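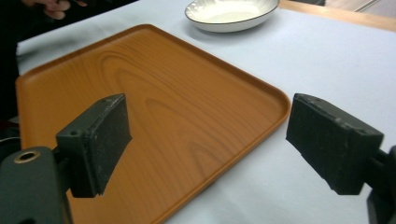

My aunt ran the tea room at Lutby for 36 years and left me the recipe book and the keys. I laid one table before I looked at anything else. A pale cloth, creased because I couldn't find the iron, then the tray with the wood-grain pattern, then the white dish with the dark rim just beyond it. She would have put the dish on the tray. I moved it, and moved it back.

Stories > Short fiction > The Tray

January, by the author of Wasum Road

The man from Clollis was due at 2 to value the place.
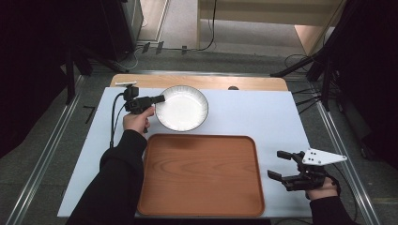 He came early and kept his coat on. He asked what I wanted for the furniture and I said it wasn't for sale. He wrote that down.

"And the tray?" he said.

"She carried tea to you on that," I said. "You were at school."

He put his pen away and asked if there was any tea. I went to fill the kettle.

Contact | Copyright Buenaventura Stories | Back to top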